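Home Articles Clothing Random

Trousers (pants)
14th May — Tobiloba Omoregie

Garment for the lower body, each leg covered seperately. Called pants in the US, trousers in Britain. Wool, cotton, linen, later synthetics. Early forms tied to horse riding — easier in the saddle than a robe.
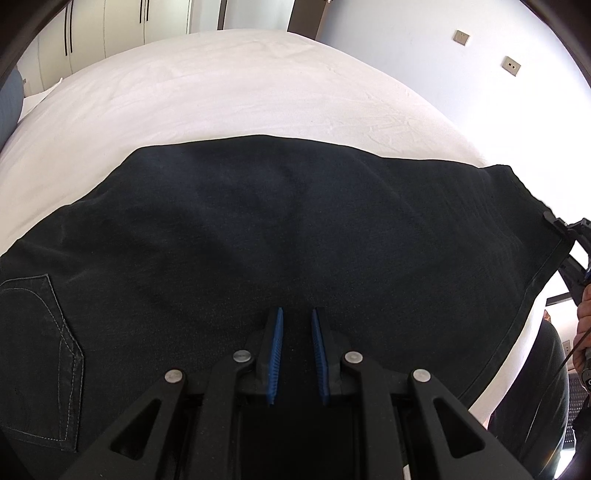
Waist closed by button, hook or zipper. Belt loops came later, suspenders before that. Dark colors common for work and formal wear. Creases down the front leg mostly a pressed style, not on jeans.

Sizing by waist and inseam, in inches in the US. Varies alot between makers. Hemming — see Hem.

29 shares 4 comments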